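3.2 Produce handling in shared kitchens

Kitchens at the Weltarton site were visited in July, nine households in all. Each kept a diary of what was bought, what was eaten and what got thrown out. Diaries were short, often one line a day. Two households dropped out early and are left out of the waste totals but kept in the interview set (see Karamanlidis, sec. 2, for the same choice).

Main pattern - fruit kept out in the open was eaten sooner than fruit put away in a drawer. Not a big surprise. Mixed displays, with fruit and vegetables set out together, were common (Fig. 4), and most people sorted by what needed eating first, not by type.

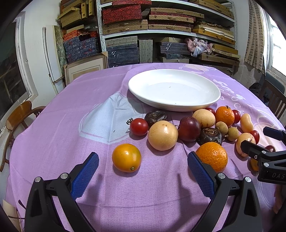
Figure 4. Tomatoes, a plum and water chestnuts set out on a table with a white oval dish.

Tomatoes were the hardest item to code. Some diaries list them as salad, some as cooking stock, one as "snack". We used a single code for all and checked it by hand, wich took up to two hours per diary. Ville Lahtinen did the second coding. Disagreements mostly on bruised items: eaten, trimmed or wasted? Trimmed items were counted as eaten unless the diary said otherwise.

Weights were not taken at home. Portion estimates come from the Zeneo chart, and probably run high for small fruit. Peel and cores left out thoughout.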